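Caderno da oficina, fevereiro de 2024

Triagem do conjunto de cozinha de brincar. Continuação do que ficou por fazer na semana passada, quando só chegámos à caixa da loiça.

Comecei pela mesa branca, porque as outras duas ainda têm cola fresca das prateleiras. Pano húmido com detergente neutro, depois pano seco. Os furos de fixação do tampo apanham migalhas e pó de lixa; limpei-os com um palito. Para a próxima, aspirar antes.

A ideia é fechar a lista do que vai na caixa Tamuno e do que fica para a Elura. A Tamuno pediu peças grandes, fáceis de agarrar, sem arestas. A Elura aceita peças soltas desde que venham lavadas e ensacadas. O Babatunde Oyelaran fez a lista original e deixou uma nota à margem: "fruta cortada só com as duas metades". Ainda não sei se isso vale também para a banana. Perguntar-lhe.

Lavagem: bacia de água morna, 11 minutos de molho, escova macia nas juntas. As peças de plástico liso saem bem. As frutas com textura guardam sujidade nos pontinhos e precisam de segunda passagem. Não usar o produto Prurkurent nas cores claras, deixou um véu baço numa tampa de teste e não saiu com álcool.

Pesagem da caixa vazia: 400 g. Falta pesar cheia. A balança pequena estava sem pilhas, trouxe a do armário do fundo.

Dúvidas de classificação:
- Escorredor verde-menta: é grande para a caixa se for deitado. De pé cabe, mas tapa as peças pequenas. Proponho pô-lo no fundo, virado para cima, com a fruta lá dentro.
- Espátula verde: vai com a frigideira preta. Na lista antiga estavam em linhas separadas, juntei.
- Morangos: são de tamanhos diferentes. Deixar os dois, mas anotar "grande" e "pequeno" na etiqueta.
- Laranja: procurar a outra metade. Já vi no saco azul e na gaveta de cima, nada.

Espalhei tudo na mesa antes de ensacar, para conferir com a lista.
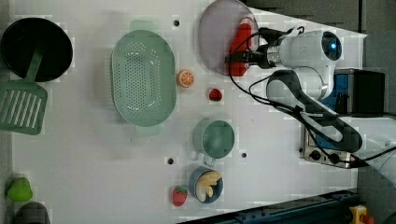 Conferência na mesa branca: frigideira e espátula, escorredor, chávena, taça com banana, fruta solta. Forninho à direita.

O forninho fica fora da caixa. Vai à parte, embrulhado em papel, com os botões protegidos por cartão. A Zerkholm tem caixas de 4 tamanhos e a segunda mais pequena deve servir, confirmar medidas antes de encomendar.

A pera fica para a Elura, na lista da Tamuno não há nenhuma. A chávena vai com a taça.

Por fazer:
- falar com o Babatunde sobre as metades
- etiquetas novas (as de papel descolam com a humidade)
- 2 sacos de rede para a fruta
- pesar a caixa cheia
- devolver a balança ao armário do fundo

Entrega prevista para março, sem dia marcado.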